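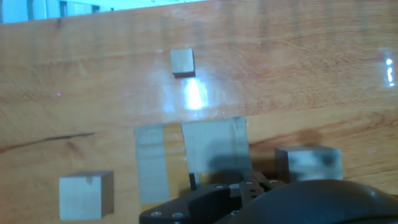

From: Agustina Daza
To: Londside tables and benches list
Date: 28/10/2021
Subject: Re: gloss finish, was: is Nurkero worth the money?

On the Nurkero question, Kilton wrote:

> I've now done the whole top with Nurkero, 4 coats, rubbing down
> between each, and I'm converted. The grain has come up
> beautifully and the colour is much warmer than it was under the
> old wax. It cost me 38 pounds for the tin but I reckon that's the
> last thing I'll ever put on it. You can slide anything across it
> and it won't mark. Nobody should be bothering with wax on a table
> that gets used.

I'm glad you like it, but "the last thing I'll ever put on it" is a big claim for a finish you put on this month. Come back to us in January and say it again.

I don't doubt the colour. A glossy coat over wavy grain on an orangey brown top does look handsome, and I'd be lying if I said I hadn't stood and admired one. Then the window gets at it. You have a white blotch in the middle of the table and another streak off to the side, and if you're trying to do anything fiddly you end up shuffling your chair along to see past them. My own table gets handled all day by small hard things (grey cubes, mostly, and a flat grey pad with orange-tan tape down it) and I can tell you the shine is the first thing I'd give up.

As for sliding anything across it, did you try it with something that has a sharp edge and a bit of weight? A mug doesn't count. What does the damage in my experience is grit trapped underneath, and it does it whether the tin cost five pounds or 130. On wax you rub the scratch out and carry on with your day. On a hard gloss you get a pale line which catches the light from every side, and to get rid of it properly you're back to flatting the whole top. Has anyone here managed a patch repair on Nurkero that didn't show? I asked the same thing when Quezada was the finish everybody swore by, and got two replies, both of them telling me to be more careful with my table.

Tape is my other worry. I've had tape lift a finish that had been down a good five weeks and felt rock hard to a fingernail. The maker's leaflet was no use, it said "fully cured" without saying when that was. So before you tape anything to yours, stick a bit underneath where it won't be seen, leave it overnight and pull it slowly. If it comes away clean I'll happily eat my words on that one.

Also, which old wax was it, and how did you get it off? You skipped that part, and if any was left in the grain I'd expect the new stuff to start letting go along the edges first, where hands and sleeves rub.

I still have most of a tin of satin if you'd like to try some on an offcut next to yours. Same light, same knocks, leave them both for the winter. I'd trust that a good deal more than my opinion or the label's.

Agustina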